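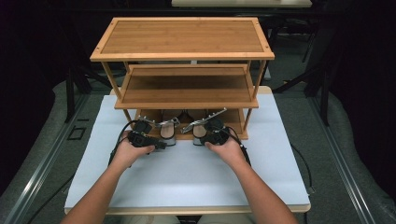

Section 4. Choosing a spot and putting the Reltari dehumidifier to work

Pick the spot before you unpack anything else. Entry, laundry, back hall, wherever the damp gets in. The unit pulls air from both sides so it needs clear space, and low open shelving near it is fine, better than a closed cupboard. A three-tier bamboo shelf with a pair of sandals on the bottom tier is the sort of thing that does well beside it, air gets right through. Closed shoe boxes, no. Solid doors, no. Leave 80 cm clear above the top grille whatever you put next to it.

What you need
Dehumidifier body, water tank (already in), drain hose, hose clip, filter in its plastic bag. Flat floor. A wall outlet, not a power board.

Setting up

1. Stand the unit upright and leave it 4 hours before switching on. Longer if it came on its side in the car.

2. Take off all the blue tape. Theres a strip inside the tank door people miss.

3. Slide the filter out of its bag, push it in behind the rear grille until it clicks. Coloured tab faces you.

4. Check the float in the tank moves up and down. If it's stuck the unit thinks the tank is full and won't start.

5. Push the tank home. Plug in. Green light, one beep.

6. Close windows and outside doors. Set humidity to 50 to begin with, fan on high. First day it will run nearly non-stop. Normal.

CAUTION: Do not run with the filter out, even for a quick test. Lint on the coils voids the warranty.

CAUTION: Do not lay wet clothes or towels over the top. Drips go straight into the control panel.

Using the drain hose (optional)

7. Switch off and unplug. Empty the tank, put it back.

8. Pull the rubber plug at the rear, keep it somewhere safe. Spares have to be ordered from Proltesham and they're slow.

9. Push hose on, then clip. Hose must run downhill all the way to the drain, no loops. It won't pump uphill.

10. Run it for 2 hours and check the floor around the clip. Damp there means the hose isn't pushed on far enough.

Note: Jadari hoses from the older model fit the outlet but the clip is a differnt size. Use the new clip.

Drying out shoes and boots

Brush the mud off first. Laces loose, tongues pulled forward, insoles out and stood on edge. One layer per shelf, don't stack. Fan on low overnight. Leather goes further from the outlet than canvas does or it stiffens up. Felt liners take longest, turn them halfway.

Lights and what they mean

Green steady: running.
Green flashing: defrosting, leave it be.
Amber: tank full, empty it.
Red: switch off, unplug, wait ten minutes, try again. Red a second time, call service.
Code 84 on the display: room too cold. Warm it up a bit and restart.

Cleaning

Rinse filter every 2 weeks in lukewarm water, no soap. Dry in the shade before it goes back. Wipe out the tank while you're at it, vinegar if it's gone slimy.

Service: ask for Lerato Venter (parts) or Sipho Molefe (repairs). Have the serial number ready, sticker is under the tank.

Sheet revised 2020-04-27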